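05/03/2022

Tea gone cold beside me and the cat on my left arm, so this will be written crookedly, but I want to get it down before it all runs together in my head.

I spent most of today at Skovel, in the practice bathroom, which I still think of as mine although I have only taught people in it. I've trained, what, half the housekeepers at the Fallar over the years, and a good many of them learned to do a basin properly at that very sink or the one before it. Taps first, then the sides, then down into the bowl, then the rim again, and never the same cloth you used anywhere else. Blue for basins. I have said "blue for basins" so often that my own daughter says it back to me when I visit.

And now I am saying it to engineers! Karine Robichaud had me down as the person who knows what clean looks like, and I must say I rather liked that. She asked very good questions — how hard do you press, do you fold the cloth or bunch it, when do you decide you've finished. I had to stop and think about that last one. I know by the light on the china, mostly, and by running the back of my finger along the rim, and I have no idea how you would put either of those into a computer. Na-rae Ok wrote it all down anyway, very neatly.
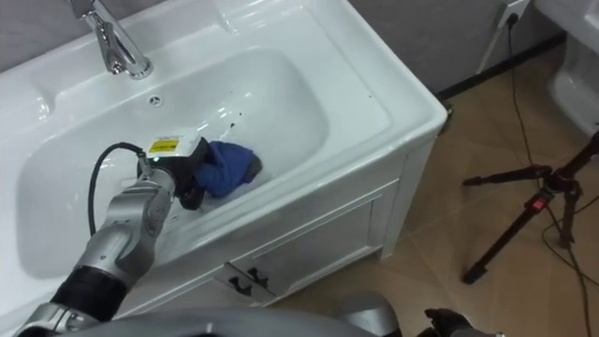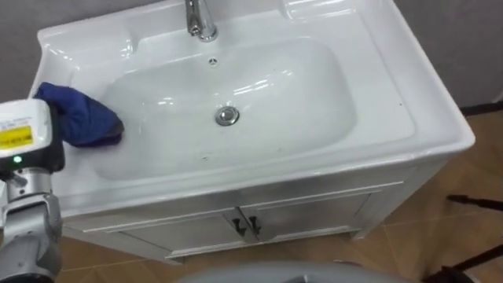
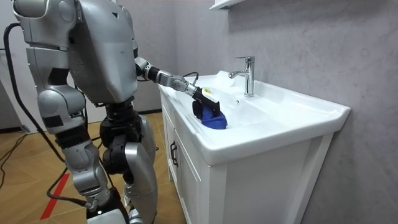

Blue cloth in the basin, just as I would have it.

I'd have started at the tap myself, and told them so, and Na-rae wrote that down too. I also found myself saying "mind the corners, love" out loud, to the robot, in front of everybody, and then went quite pink.

What I keep turning over is Abelardo. He came up to me in the corridor at the Fallar last week and asked me straight out whether he ought to be looking for something else, and I gave him a soft sort of answer that I wasn't proud of. The hotel has 79 rooms, and when two people are off sick the rest of them are running from one end of the building to the other, and their backs are dreadful, all of them, his especially. If a machine took the bathrooms, there'd be time to make a bed without hurrying. That is what Blagoje Kos told us at the meeting, and I believe he means it. But he also said the word "headcount" twice, and Abelardo can hear as well as I can.

Dalia Petrauskas has a different worry. She says the bathroom is where you learn how a guest is getting on. She once found an old gentleman's tablets all over the floor and thought to go and look for him, and he was very glad she had. Would it be her going in, or would she only be called when something wanted sorting out? I said I'd ask, and I did, and Karine said it hadn't been settled. She didn't dress it up, which I appreciated.

I am 60 and I could let all this go by me quite easily. I've decided I shan't. I'm going to ask Blagoje whether Dalia and Abelardo can come along with me in April, paid for the day, and say their piece in that room with a cloth in their hands. They know far more about corners than I do nowadays.

Must ring Abelardo tomorrow and give him a better answer than the last one, even if it's only "I don't know yet, but I'm asking". And buy cat food, as she has begun looking at my ankles.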